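Subject: Re: [handheld] Anyone using the Rendano pair? Worth it over building our own?

Hi all,

I've been meaning to answer this since Thursday and kept getting pulled onto other things, so apologies if it's a bit long. Quoting the original so people who joined the list in April can follow along.

> On the Rendano handhelds – has anybody put real hours on the two-hand kit? We
> have a quote from Tratport and the price isn't crazy, but I can't find a single
> review that isn't from somebody selling it. My questions are mostly boring ones.
> Do they hurt after a while? Is the cable a pain? How long from opening the box
> to a recording you'd keep? And is the Dovlow software any good, or do you end
> up writing your own exporter like we did last time?
>
> We'd be doing small household stuff on a table, two hands, nothing heavy.
>
> Zeeshan Bukhari

Zeeshan, we've had the two-hand kit for 7 weeks now, bought through Tratport like you're planning to, and we use it for pretty much exactly what you describe. Small things on a table, pick it up, pass it over, put it in a tub, start again. So I can tell you what it's like to live with, at least.

Comfort first, as that was your first question. You hold them from underneath with your thumb up top, and for the first hour you think they're lovely. They're chunky, though. One of our people has small hands and she was rubbing her wrist by lunch on day one. We switched to 20-ish minute turns – no, let me be straight, we switched to "stop when you feel like it" turns, and that fixed it. If you're planning on one person doing a full afternoon, I'd plan again.

The grip itself is good! I was worried about flat slippery things, and phone cases turned out to be my favorite test for exactly that reason. They're thin, they slide, and you have to come at them from both sides and agree with yourself about who goes first. We did 100 takes of phone case into tub the first week and kept 89 of them. The ones we threw out were nearly all me dropping the case, so don't blame the kit. 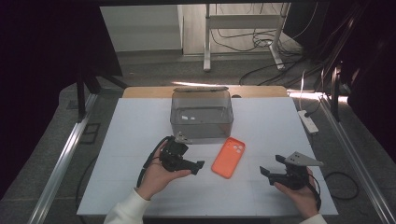 Both handhelds either side of the orange phone case, tub at the back of the board.

The white board is ours, by the way, it doesn't come with anything. It's panels pushed together on top of a regular table. I mention it since somebody off list asked me which mat Rendano ships, and the answer is none. Get yourself something plain and pale. We tried it straight on the table first and I didn't like how the footage looked, but that may just be me being fussy.

Cables. Yeah, they're a pain. There's one out of each unit and they want to go wherever your forearm is going. After a few days you learn to let them drop down by your wrists and you mostly forget, but if your task has you crossing your hands over, you will swear. I asked Tratport about a cordless version and got a very friendly email that didn't say yes or no. If you're ordering, ask for the longer cables up front, because I had to order ours separately and that was another two weeks of waiting.

Setup time: 37 minutes from a bare table to a first recording, and that was with me reading the booklet out loud to a coworker who was ignoring me. The first recording we'd keep was the next morning. The calibration step is the fiddly bit. You open and close each jaw all the way when the software tells you to, and if you're a hair early it makes you do the whole side over. You get the hang of it. I still wish it would just let me redo the one step.

Now Dovlow. I have mixed feelings. Recording is solid, I've lost one take in all this time and I think I kicked the plug. Labeling is slow and the buttons are tiny. Export works, but it names files by start time and nothing else, so if you run more than one task in a day you'll want a little script to sort them out. It's nothing like the exporter saga you went through last time, more of an evening's work. I can send you mine if you promise not to judge the variable names.

Would I buy it again? For tabletop work with two hands, yes, I would. We priced out building our own and the parts were cheaper, sure, but then one of us would have been the person who fixes them forever, and I know which one of us that would be. If you only need one hand I'm less certain, the single kit seems expensive for what's in it.

One thing to check on your quote: ours left off the spare jaw tips. They're listed on a separate page and they're cheap, so get a set. We wore through the first pair faster than I'd expected.

Happy to do a call if that's easier, mornings are better for me. And if anybody else here has tried these with soft stuff like towels or socks, please speak up. That's next on our list and I have no idea how it's going to go.

Cheers,
Dana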